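Boletín interno · Automatización

El programa Okavier amplía la recogida de demostraciones en armarios eléctricos

12 veces compartido · 3 comentarios

El equipo de aprendizaje por demostración de Riron ha incorporado los armarios de control a su plan de recogida de datos. Desde marzo, las operadoras y los operadores formados para ello guían el brazo por teleoperación en tareas breves de mantenimiento, y cada ejecución queda registrada con imagen, posición de las articulaciones y apertura de la pinza.

El conjunto inicial consta de 426 episodios, repartidos entre 13 tareas. Efua Antwi, responsable del programa, ha fijado en 100 el mínimo de episodios válidos para las tareas de aproximación a bornes, consideradas prioritarias por la densidad del cableado y el escaso margen de maniobra. Los intentos fallidos se conservan con su propia etiqueta y se entregan por separado al grupo de entrenamiento.

La revisión corresponde a Kofi Bawa y Carleen Pearce, que comprueban la sincronización de las señales y descartan los registros incompletos. En la última entrega se excluyeron 26 episodios.

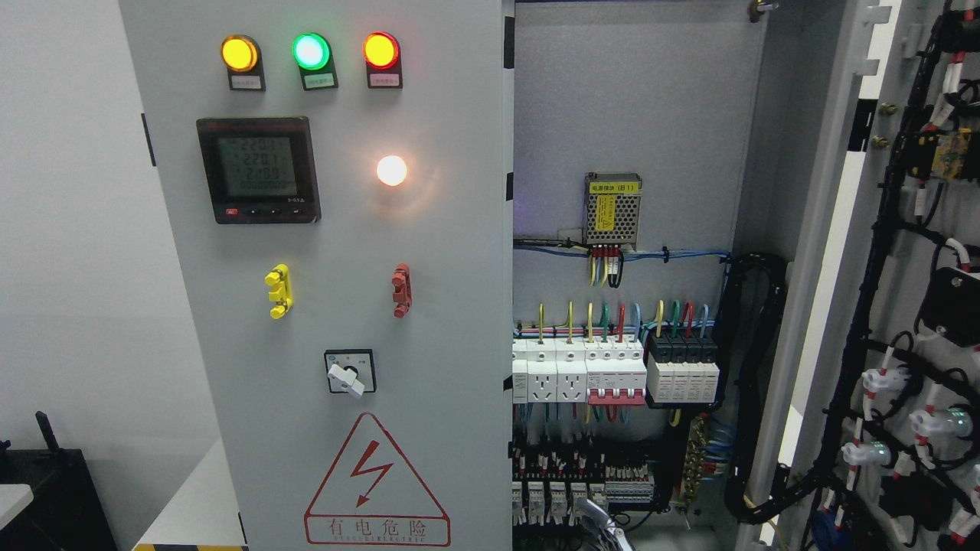 La pinza, orientada hacia los bornes de la parte inferior del armario.

Las personas interesadas en participar como operadoras pueden dirigirse a Marcus Szabo, coordinador de turnos. La formación previa es obligatoria e incluye el módulo de seguridad eléctrica.

Noticias relacionadas
Guía de etiquetado de episodios: segunda edición
Akua Dogbe presenta el calendario de evaluación de Zorkex
Mahama renueva sus puestos de teleoperación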